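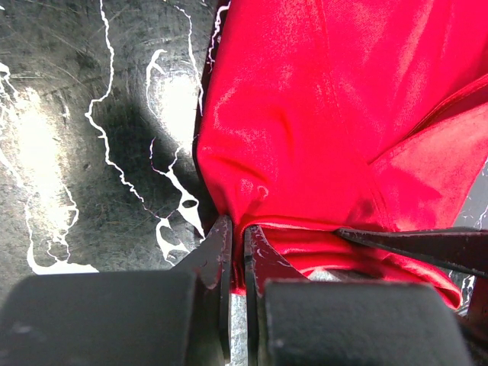
Can a Robot Help with Laundry Yet?
Student project report, Nyanda group

1. Why we chose this question

Our group wanted to know if a machine can already do small chores at home or in a shop. Many people expect that washing dishes or folding clothes must be easy for a robot, as these jobs are easy for us. We chose clothes, and we worked in the teaching lab in Sitberg during 6 weeks in spring.

2. What we used

The robot control program was Kurkura, which our department already had. For the grippers we took the Grullex fingers with narrow tips. One gripper pinches the cloth and the other can go inside an opening, for example a sleeve or a waist. We had 25 pieces of clothing, borrowed from our own closets, in different colors and fabrics.

3. The task

The robot had to pick up one piece from a table, find its open end, spread it and fold it 2 times. We made 300 trials. A person was allowed to put the garment down in any position, but not to help after the start.

4. What we saw

Picking up was the easy part. The fingers closed on a corner or a fold and almost always held it. The problems began with the opening. When the layers lie close together, the robot often takes both of them in one pinch, and then it cannot open the garment anymore. A person feels this between the fingers at once. Our robot had only its cameras.

The table also gave us trouble. A dark, glossy top with white veins reflects the lamps, and in the first week the program marked some veins and bright spots as edges of cloth. Red garments were simpler for it than gray ones. We later turned one lamp away and this helped a little.

Thin fabric slipped more than thick fabric, and seams were good places to hold.

5. Our answer

For a shop where all shirts are the same, we think such a robot could be useful soon, with a worker near it. For a home we do not believe it yet. Next semester we would like to try softer fingertips and a plain, matte table.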